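Grorno G2 Soft Gripper
Adaptive fingers for small, light, roly-poly things

If your arm already does boxes well and you're itching to try something rounder, the G2 is a really fun place to start! It bolts straight onto the Bulura wrist plate (four screws, included) and runs from the Nuluvine controller you probably have on the shelf already.

We've been comparing it with our older two-jaw Grorno on the ball-to-bin task, 100 picks each, same arm, same head camera. The G2 dropped 13 fewer balls, and it was much happier when a ball sat right up against the bin. We love how little tuning it took.
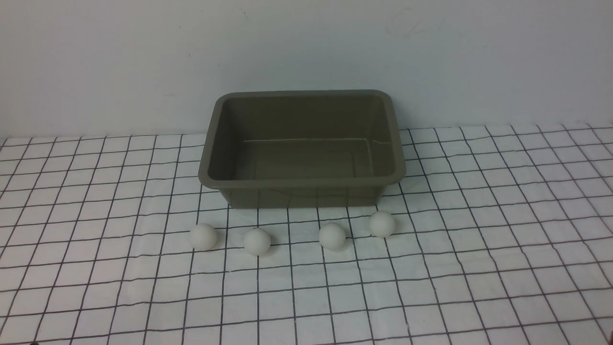

Ball-to-bin task at the start position: four balls on the grid cloth, bin empty.

You'll want to slow the approach a little for balls close to the bin wall, or the outer finger can bump the rim. Spread the balls unevenly too, it makes for a much better test than a tidy row.

Specs
Weight: 644 g with wrist plate
Finger pads: silicone, replaceable
Control rate: 500 Hz
Controller: Nuluvine, firmware update needed on older units

In the box: gripper, wrist plate, screws, cable, one spare set of pads. The Siriwardena wrist adapter is sold separately.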